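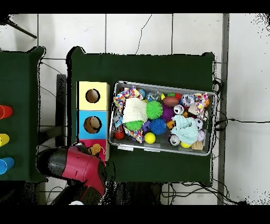 Photo: Kemlow Toy Library

Print | E-mail
2 comments | 41 shares

Kemlow toy library to change loan periods, deposit rules

August 3, 2025

The Kemlow Toy Library will extend its standard loan period from two weeks to four when its revised lending rules take effect, according to a notice sent to member households.

The change applies to puzzles, sorting toys, balls and soft toys. Ride-on toys and outdoor equipment remain on the two-week period. Renewals will be limited to one per item and can be made at the desk or by phone.

The library lends to 600 households in Kemlow and the neighboring town of Heria. Its catalog lists 2,000 items, all of which are being moved to a new inventory system supplied by Trutodora. Under the old system, sets with several parts were entered as a single record, and missing pieces were noted by hand on a card kept with the set.
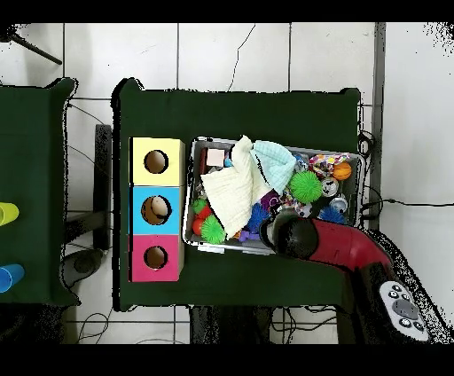

Each set will now carry a parts list, to be checked at loan and again at return. Borrowers will have seven days to bring back a missing part before a charge is applied to the deposit. Charges will be based on the replacement cost of the part, where one can be bought separately.

Fabric items must be returned clean and fully dry. Items returned damp will be logged as late until they can be shelved.

"Most of our disputes concern parts, and the old records could not settle them," said Divya Arumugam, who manages the library. She said the deposit itself will not increase.

The rules were drafted in May. The Heria pickup point on Suvarna Street will follow the same terms, but returns there will be checked the next working day.

Filed under: Local News, Families & Children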